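Urstead Refurbished Desktops
Era tower, bare-memory version

Product code: 197
Listed by Idalina Arruda
Updated Jan 24, 2022

I love these old office towers, and the Era is the one I keep coming back to! It's a plain, sturdy desktop that comes to you with the memory left out, so you can fit whatever you already have in the drawer (or order a set from us at the same time). We took in 100 of them from an office clear-out in Savthorpe, and each one gets a full evening on the bench before it's listed.

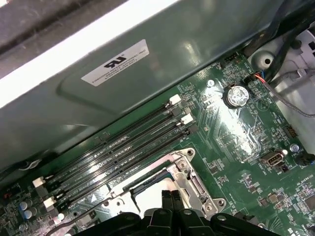
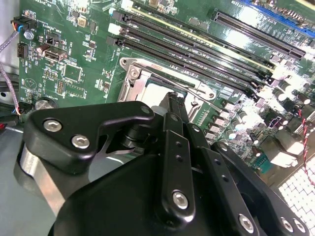

Memory is the fun part of this machine. You push the latches outward, line up the notch, and press until both ends click — it takes a minute, even if you've never done it before. The board has four slots side by side, with white latches on two and black on the other two, so pairs are easy to keep track of. Start with a matched pair in the slots with the same color latches, then add the second pair whenever you like. The coin-cell battery is right there on the board too, a nice thing when you want to swap it for a fresh one.

What you get: tower, power cord, side panel screws in a small bag, and a printed setup sheet.

What you don't get: memory, hard drive, keyboard, monitor.

Zariņš memory kits are in stock again and go very well with this board. Add one to your order and we'll fit it before the tower ships, at no charge.

Returns are accepted until the end of June. Please keep the box!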